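# About Droltard

Droltard is a small bag repair and packing workshop in Bekville. We mend, clean and look after everyday bags: totes, school bags, lunch bags, rucksacks and the shoppers that live behind the kitchen door.
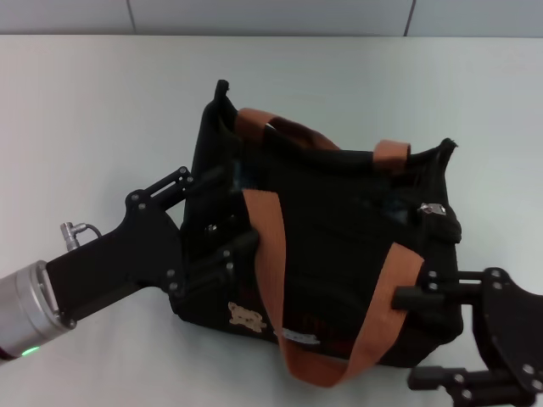
The workshop was started by Helmut Ostermann, who had spent most of his working life fitting handles and linings for a luggage maker called Avimico. When the factory moved away he took two of its sewing machines and rented the ground floor on Gaete Street. For the first year he worked alone and only did leather. People kept bringing in fabric bags instead, so that is what we do now.

There are 4 of us. Helmut still does the heavy stitching. Tülin Karabulut runs the front counter and does the patches and hand sewing. Samer Najjar looks after zips, linings and anything with a buckle. Uzma Soomro does the accounts two mornings a week and teaches our evening class.

## What we work on

Most of what comes in is soft fabric with webbing handles. The fabric usually outlasts everything attached to it. Handles pull away at the rim, zip pulls snap off, and linings split along the bottom seam where keys and pens collect. All of these can be mended, and most can be done within a week.

We match webbing as closely as we can. Black and navy are easy. Rust, orange and mustard take longer, as each supplier's idea of orange is different, and we will ring you before we sew on anything that doesn't match. If one handle has gone we normally suggest changing both — a new one beside a faded one tends to look odd, and the old one will probably go next.

Patches are welcome. Children's bags often come with a bear or a rabbit on the front, and we are used to working round them. If a patch is peeling we can stitch it down. If it has to come off so that we can reach a seam, it goes back where it was.

We don't do hard suitcases, wheels or combination locks.

## Before you bring a bag in

Please empty it, including the inside pocket. Leave the zip closed if it will close, and don't cut off loose threads, even long ones. Bring any broken parts you still have. A note of what is wrong helps, but you can also just show Tülin at the counter.

Each bag gets a numbered ticket tied to the handle and a line in the book. We keep finished work for 42 days and then telephone you again.

## The evening class

Uzma's class runs twice a year and starts again in May. It covers emptying, washing and reshaping a fabric bag, replacing a zip pull, and sewing on a handle so that it holds. You will need a bag of your own to practise on. Irfan Gilani, who took the class himself, now helps out at the second table and answers the emails about places.

## Finding us

We are on the ground floor, next to the bicycle shop. The door sticks, so give it a push. The counter is closed on Mondays, but bags can be left in the shop next door if they have your name and number on them.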